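Ticket: Loltar kitchen timer app keeps dropping the wifi
Status: open
Opened 12/25/25

Hi again! Yes, I'm writing on Christmas, the ham is in and I've got time to kill. So the Loltar app loses my oven probe every 4 minutes or so it says "Pillell hub not found" and all my alarms vanish.
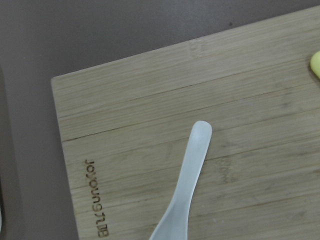
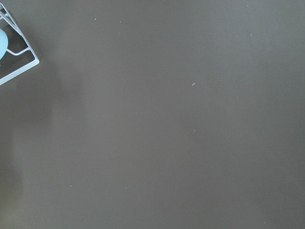

What I've tried: restarted the hub (twice), deleted the app and put it back, moved the router out of the closet. After the reinstall it held on for up to 7 minutes, then gone again. The log just says error 400 over and over.

My phone is fine on everything else, and the old Ekinci plug on the same network hasn't dropped once. Could it be the December update? It worked great before that!

Please don't send me the reset link again, I've done that one. Can I go back to the old version somehow?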